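Parcels held over: a sorting manager on the return backlog

25/12/2019

The Nemdale depot of the parcel carrier Ukaron closes its main belt for one day a year. The shift manager, who asked to be identified by job title only, spent part of it explaining how returned items move through the building.

"A return is a new parcel with an old label on it," the manager said. "The scanner reads whichever barcode it finds first. If the old one is still showing, the item goes back to the customer."

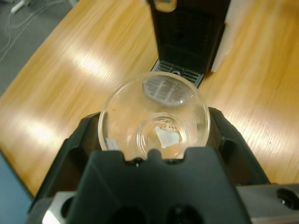
A varnished wooden desk, with gray carpet beyond it.

Items that loop twice are pulled by hand and sent to a side room, where the old barcode is covered and the weight is checked again. On a normal day in July the room handles 115 parcels. Last week the daily figure was around 195.

"The limit is the scale," the manager said. "We have 2 of them, and each has to be zeroed between size classes."
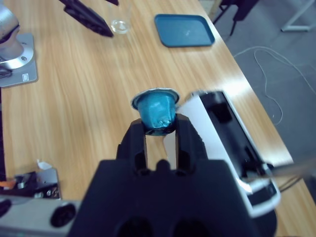

Coffee capsule and capsule machine.

Cross-border returns follow a separate path. They are bagged for Tomoditz — the only hub on the route with a customs desk — and the paper form must match the electronic record line by line.

"If the form says 'gift' and the record says 'goods,' the bag stops," the manager said. "It can't be split there. Everything in it waits."

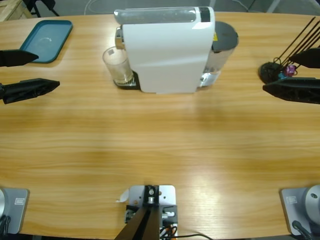
The depot has been testing Rimkutė, a label-matching program that compares both barcodes before the item reaches the belt. The manager would not give an error rate. "It does well on flat labels. On a label folded over a corner it asks for a person, and I would prefer that to a guess."
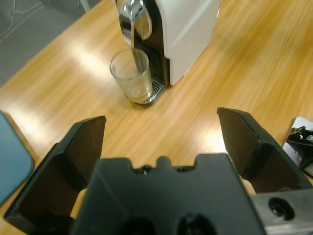 Asked what senders could do, the manager kept to the label. "Remove the old one or black it out completely. One line through the bars is still readable." The belt restarts at the beginning of the night shift, with cross-border bags loaded first.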